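Snack table walk-through, Trusham rooms, May 2019

I do this one with a coffee in my hand, so bear with the comments. Same list as February, plus a couple of lines I added myself.
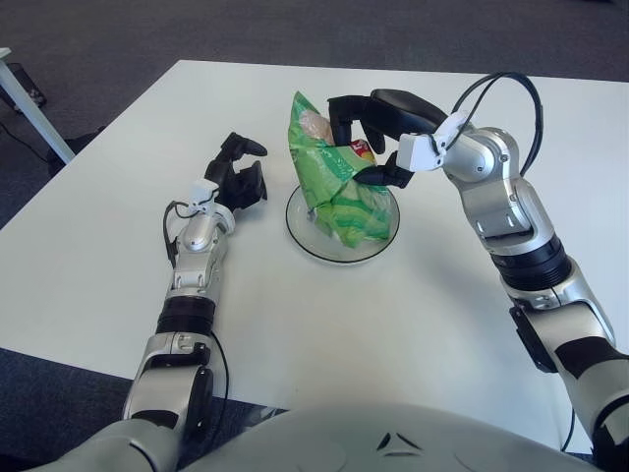

Anyway, I started with the floor this time and worked up, and it went a lot faster!

Floor around the table - OK. Dark gray carpet hides crumbs like you wouldn't believe, so get down low and look sideways.

Table steady, no wobble - OK. I leaned on all the corners.

Tabletop clean - OK now. It's white and shows every ring (two sticky ones near the edge, both mine I think). Wiped and dried.

Glass bowl, chips and cracks - OK. Run a finger along the rim, slowly please. If it catches, the bowl goes in the trash, wrapped up.

Snack bags, seals and dates - NEEDS WORK. The green one was fine, but 3 bags in the Plollico box had no date I could read. I pulled them.

Allergen info readable - OK, but stand the bag up in the bowl so people can find it. And keep the bag if you pour the snacks out!!

Cables clear of the walkway - OK. Tug test done, nothing loose.

Spare bowls in the cabinet - NOT DONE. The Nurnlow cabinet was locked and I didn't have the key. Will try again after lunch.

Wipes and paper towels - LOW. 2 rolls left. I've put in for more from Antoniuk, same order as last time.

Next check: before the next big group comes in. Leave the list on the clipboard when you're done, pen too.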